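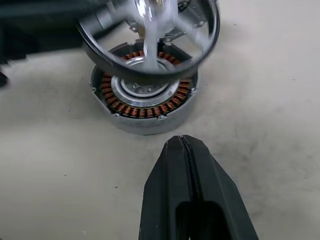 Visit to the Prurnach motor works, September 2022

Our group had asked for a tour back in August and got a morning slot. Parking is behind the building, past the loading dock. Sign in at the front office, where they hand out safety glasses and ask you to leave bags in a locker. Closed shoes are required and they do check.

Prurnach makes small brushless motors, mostly for pumps and ventilation units. The site employs 300 people over two shifts. The building used to belong to a furniture maker and the old sawdust ducts are still up in the ceiling of the main hall.

Winding hall

We started with the windings. The copper wire comes in on large spools and goes onto the teeth of the stator core, one coil after another, until the ring is full. I had pictured a lot of hand work. There is some, mainly at the ends where the leads are joined and tied down, and the rest is done by winding machines set up in two rows. It is loud in there and our guide had to stop talking until we got to the far door. A good day is 2000 stators. The reject bin by the door had a few in it with scratched wire.

Housings

The aluminum casings are cast at the Irnport plant and arrive rough. Here they get the rim faced flat and the holes drilled and tapped. Small screws go in around the rim, and the lugs on the outside are there for mounting. The finished surface is fairly dull. The hub in the middle is another matter, turned in steps and polished bright, with the bore left darker. You notice it as soon as you look down into an open motor, with the ring of copper coils around it.

Rotor covers

The cover has a black outer ring and metal spokes running in to a hub. It goes over the stator and hides part of the windings as soon as it is close, so the inspection is done before that. We were shown how one is lifted off for service. The magnets pull, and it has to come up straight or it will tip and catch.

Test room

Every motor is run at 3000 rpm and checked for noise and heat. The test benches are from Nambiar and were put in last year. Six of us could fit in the room at once, so the group was split and the others had coffee in the hallway. Motors that fail go back to a repair table with a paper tag. Most failures are bearings, according to the guide.

Practical notes

The tour took a little over two hours. No photos in the winding hall. The cafeteria closes early, but the Tarnska bakery across the road has sandwiches and a few tables outside. Groups have to book by email and send a list of names a week ahead.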